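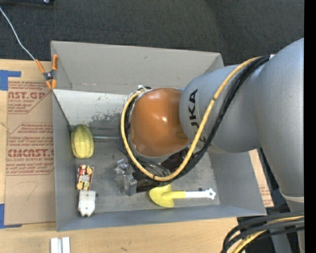 La escuela Pelen estrena curso de defensa personal y kempo para adultos

25 jul 2021 - Por Filipa Simões

¡Vuelve el tatami! La escuela de artes marciales Pelen abrió esta semana las inscripciones para su nuevo programa de adultos, que empieza en octubre y que junta bajo un mismo techo kempo, judo de suelo y boxeo. Es una noticia estupenda para quienes llevaban meses entrenando en el pasillo de casa, golpeando el aire y pidiendo perdón a los vecinos.

La dirección técnica será de Grażyna Mazurek, cinturón negro de sexto grado, que se ocupará de las clases de kempo. El trabajo de suelo queda en manos de Edmund Wilczyńska, bien conocido en la comarca por sus seminarios de luxaciones y estrangulaciones - quien haya pasado por uno sabe que se sale molido y feliz.

"Queremos gente que no haya pisado nunca un gimnasio", cuenta Mazurek. "El primer mes es caer, rodar y aprender a respirar. Los golpes ya llegarán."

El curso dura seis meses y termina con un examen de grado abierto al público. La escuela cerró la temporada pasada con 209 alumnos, casi todos menores de edad, y con este programa espera llenar por fin la franja de noche. ¡Y tiene toda la pinta de conseguirlo! El primer día ya había lista de espera en el grupo de iniciación.

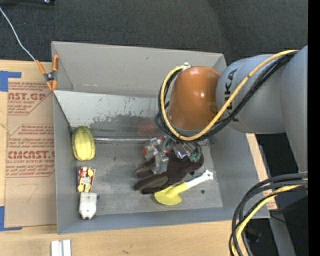 Torneo de otoño

También en octubre regresa el torneo Stetsiuk, con categorías de combate ligero, formas y agarre. Aarti Joshi, que ganó la última edición en formas con una rutina de bastón preciosa, defenderá título. Enfrente tendrá a Wanda Kurek, compañera suya de club y rival de siempre, así que la final promete muchísimo.

Los combates se disputarán en el pabellón Westex, y las entradas saldrán a la venta en septiembre. Los alumnos del nuevo curso de Pelen podrán asistir gratis a las eliminatorias con su carné.

1.453 compartidos
6 comentarios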